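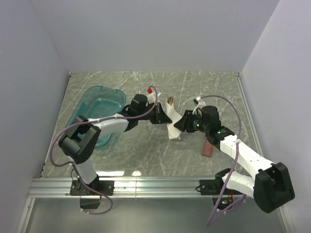
Can a glossy faux-marble top be polished back once it has gone dull in patches?

It depends on what the shiny layer is made of. A cast resin or solid gloss coat can usually be sanded and buffed. A printed film or thin laminate can't, and any abrasive will go through the pattern before it restores the shine.

Forum: Surfaces and Worktops
Thread: Dull patches on dark grey marble-look top

slatebench
I have a dark grey top with thin white and light grey veining, high gloss, sold by Prokarley under the pattern name Inga. It is 700 mm deep and gets used as a workbench most days. There are now two dull areas near the front where things get dragged. Under a ceiling light the reflection is sharp everywhere else and goes milky over those two spots. No color loss that I can find. I have been cleaning it with a supermarket glass spray and a paper towel. What grit do I start with?

oxbow_tom
Don't start with a grit. Find out what it is first. Look at an edge or a cutout, preferably one that was never finished. If you see the pattern as a line on top of a brown or white core, you have a film or a laminate and sanding is off the table. If there is a clear layer you can measure over the pattern, you have something to work with.

slatebench
Back edge is exposed. Pattern is on top only. Over it there is a clear layer, but thin. I can catch it with a fingernail. I would not like to guess the thickness.

pell181
Catching it with a fingernail suggests a poured or sprayed coat. I had one like that and went 2000 wet, then a plastic polish on a foam pad at low speed. Came up fine. Ten minutes a patch, keep the pad moving, keep it wet.

oxbow_tom
I disagree with going straight to 2000 on a coat nobody has measured. Film overlays also have an edge you can feel. If it is a film, the haze could be in the top few microns, and the pad will heat it enough to lift it from the board.

pell181
At low speed, by hand if necessary, it won't get hot enough to lift anything. 2000 wet removes very little. If he can't see scratches with a loupe he may not need paper at all, just polish.

gritless
Before either of those: rule out residue. Glass spray on a high gloss surface leaves a film of its own, and it builds up where the surface gets wiped most, which will be the front. Milky and no color loss is what residue looks like. Warm water, one drop of dish soap, microfiber, rinse with clean water, dry with a second cloth. Do one patch only so you have the other for comparison.

slatebench
Did that on the left patch. Two passes. Better, but not gone. Call it half. With a flashlight held almost flat to the surface I can now see fine parallel scratches running left to right. Before cleaning I could not see them at all.

gritless
Then you had both. Do the right patch as well so you are working from a clean surface everywhere.

oxbow_tom
Parallel scratches in the drag direction are mechanical wear, agreed. I would still test somewhere hidden. Back corner, a spot the size of a coin, polish only, no paper. Leave it overnight and look for lifting or a soft edge.

veneer_and_tear
Dark gloss shows everything. I went through this with a black top and ended up refinishing twice in one year. The third time I put a mat on it. A clear 2 mm desk mat cost less than the polish and pads together. You lose some of the shine, but you were losing it anyway.

pell181
Clear mats trap grit underneath. Then you get scratches you can't see until you lift it.

veneer_and_tear
Only if you don't lift it. I wipe under mine once a month.

slatebench
Results from the back corner: Wamia plastic polish, by hand, soft cotton. Nothing lifted, no softening, gloss is slightly higher than the area next to it. Did the left patch the same way in the evening. Fine scratches are gone under the ceiling light and still faintly there under the flashlight at a low angle. The reflection has a clean edge again. I did not use any paper.

oxbow_tom
Stop there. A flashlight at a low angle is not how you use the bench.

pell181
I would do one more round with the polish. Still no paper, before anyone objects.

slatebench
One more round on the right patch only, then. Is there anything worth putting on top afterward? The Covivville store sells a gloss sealer for 200 g of product that claims to suit all hard surfaces.

gritless
Skip it. A sealer over a factory gloss wears unevenly and you are back to patches, this time in the sealer. Felt pads under whatever gets dragged, and drop the glass spray.

veneer_and_tear
Or a mat.

slatebench
Felt pads are on. Right patch now matches the left. Will look at mats if the scratches come back.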